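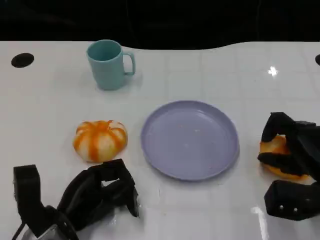

# Week 6: Teaching by doing (teleoperation and hand guiding)

Notes by Elmarie Fourie, with corrections from Jummai Eze. Read these before you come to the lab, and bring them with you, because I won't be repeating the bit about recording.

Last week we wrote a pick-and-place routine the old way, with waypoints and a lot of grumbling. This week you get to be the program! You'll run the two-armed bench by remote control, record yourself doing a small tidy-up job, and hand the recordings over to a learner in week 7.

## Two ways of showing

**Hand guiding** means you grab the arm itself and push it through the motion while the motors go slack (or slack-ish, they still hold up their own weight). It's lovely for a single arm and a simple path. The trouble starts when you have two arms and only two hands, and your own elbow keeps wandering into the camera view. The learner then sees an elbow in training and no elbow when it's on its own, and it can get quite lost.

**Teleoperation** means you stand back at a second set of controls and the robot copies you. Your body stays out of the pictures, which is great. What you lose is feel. Our leader arms (the Lekota pair, by the window) send nothing back to your fingers, so you're judging grip by eye, and everybody squeezes too hard on their first go. I certainly did.

We'll use teleoperation for the whole lab. Gerardo Palumbo is running a hand guiding demo in the second half for anyone who wants to compare.

## The task

The job is to put the toy food on the lavender plate, one piece at a time. The teal mug stays where it is. In the head camera view at the top of these notes, the right gripper has hold of something orange and the left one is open, near the striped pumpkin, with the plate between the two arms and nothing served up on it yet.

Have a look at how much of that orange piece you can really see. The fingers wrap around most of it. That's very common, and it matters, as the learner gets the same view you do. If all it has is a sliver of orange under a black finger, it has to work out from the earlier steps what it's carrying. So make your approach slow enough that the camera gets a decent look at the object before you close on it.

The shiny tabletop is the other thing to watch. You'll get glare on the white surface and a bit of orange reflected underneath the pumpkin. People cope with this without thinking. A small network trained on one afternoon's lighting may not, so we'll record some of our runs with the blinds down.

## What makes a good demonstration

- Start from the same rest pose every time, then move the objects around between runs.
- Decide which arm does what before you press record. Near the pumpkin, that's the left. If you swap arms on a whim, the learner sees two different answers to the same question.
- Don't park. Long pauses teach the robot to pause, and then it sits there forever.
- Small fumbles are fine! If you miss a grasp, back off, try again and keep the recording. Those recoveries are worth having.
- Big fumbles (mug on the floor) get binned.

Each pair records 60 runs, and a run takes roughly half a minute once you've settled in. Swap operators halfway. Hamdia Wako did her thesis on operator style, and she could pick out which of us had driven a run just from the wrist motion, so mixing drivers is a good habit.

## Saving your work

Recordings go in the Joma folder on the lab machine, under your pair's name. Check the joint log and the video both have the same length before you leave. Last November we lost a whole set when the logger quit early and the video carried on happily without it. Wiesława Laskowska has a script for the check and will show you how to run it.

## Things to think about for tutorial

The pumpkin is squat and ribbed. Where would you put the fingers, and would you choose the same spot if you could feel the contact?

Suppose all your runs have the mug at the back left. What do you expect to happen when I slide it up beside the plate?

Would you rather have ten tidy runs from one expert, or the lot from a roomful of beginners? I've changed my mind on this more than once, so come ready to argue.

Write-ups are two pages at most, with one plot of gripper opening over time for a run you liked and one for a run you didn't. Label your axes, please.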